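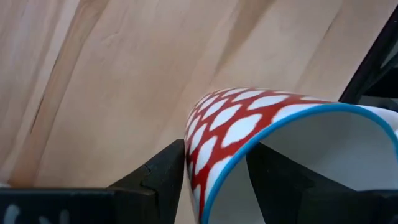
We use cookies to keep you signed in and to remember your settings. By continuing to browse you accept this.

Niludero Parents Board > Schools > Start times for next year

Print this thread | E-mail this thread

palaniappan_dad
Did everyone get the district letter about start times? Middle school moves to 8:50 and elementary goes to 7:40 from next August. The survey closes at the end of November. The letter says 403 families answered the first round. It doesn't say how many were for the change.

mistora_mom3
Got it. I'm against it. My youngest is six and she'd be at the bus stop in the dark for a good part of the winter. The old schedule works for us and I haven't seen a reason to drop it that helps the little kids.

L. Adebisi
The reason is the buses. There are not enough drivers to run all three levels in the same hour, so somebody has to go first. Middle schoolers are the ones who sleep late, so they got the late slot. I have one at each level and it's a wash for me.
Lawal Adebisi

palaniappan_dad
I understand the driver part. What I don't get is after care. If elementary lets out at 2:10, that's almost another hour a day somebody has to pay for. Has anyone heard if Fudance is adding spots?

fourthgradeaide
Fudance has 100 spots across the two buildings and a wait list. I asked at the office and they said no decision until the vote.

mistora_mom3
So they want us to vote first and find out about child care later. That's backwards.
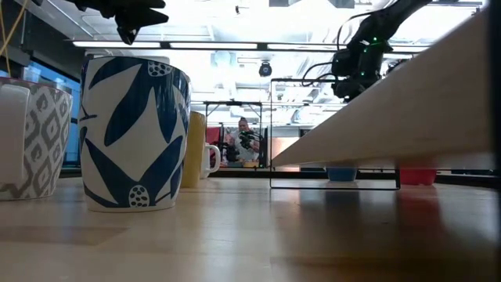
Domnica A.
I was at the evening session for Mistora Elementary and took notes. The board has two plans. Plan A is the one in the letter. Plan B keeps elementary where it is and moves only the high school, but it needs more routes and costs more. If you want to talk it over before the survey closes, come to my kitchen any evening after 7. You can have the white mug with the navy-blue leaves, it's the tallest one and it holds enough coffee for a discussion of bus routes. I have the full handout and can make copies.
Domnica Anghel

L. Adebisi
Did they give a number for Plan B? I heard it was four extra routes.

Domnica A.
Four is what they said. They also said 252 students would have a ride longer than they have now under Plan A, mostly out past the county road. No dollar figure yet for either one.

ridge_rd_parent
We're past the county road. Our ride is 50 minutes already. I'd pick B even if it costs more.

fourthgradeaide
I'd still go with A. By 2:00 my fourth graders are done, and mornings are when they get their work finished. An earlier start would suit most of them.

mistora_mom3
Most of them maybe – not mine. She's barely awake at 8.

palaniappan_dad
Thanks Domnica, I'll come by. Is the handout online anywhere? My wife works nights and would like to read it herself.

Domnica A.
Not that I could find. I'll scan it and post it here tomorrow.

Print this thread | E-mail this thread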